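Objet : Re: [aérodrome-riverains] Balisage de piste et aides de l'État
27 octobre 2020

Bonjour à toutes et à tous,
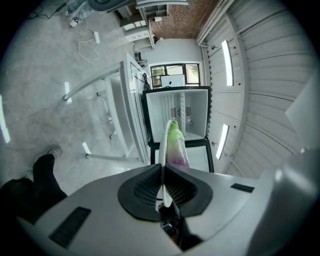

Une bouteille verte et mauve, devant le petit réfrigérateur blanc.

Merci pour vos messages, je les ai tous lus hier soir, et je réponds un peu longuement, vous me connaissez !

> Quelqu'un sait-il si le dossier de Brimen est complet ?
> En juillet on nous parlait encore d'une pièce manquante,
> et depuis, plus rien.

Oui, il est complet. L'étude de bruit est jointe, et le devis de Trornico pour le nouveau balisage aussi (3733 euros pour la première tranche, le plafond de l'aide étant fixé à 4000). J'ai eu au téléphone une dame très aimable de la direction régionale, qui m'a confirmé que l'instruction demandait 10 semaines. Il faudra donc patienter encore un peu.

Pour la station météo Lira, je reste partagée. Elle est bien plus lisible que l'ancienne, mais les pilotes du hangar Menzies aimeraient garder la manche à air, et je les comprends tout à fait. Pourquoi pas les deux ?

Il reste enfin 3 exemplaires papier du nouveau règlement de piste au bureau. Dites-moi si vous en voulez un, je le mettrai de côté avec plaisir.

Bien amicalement à tous,
la secrétaire de l'aéro-club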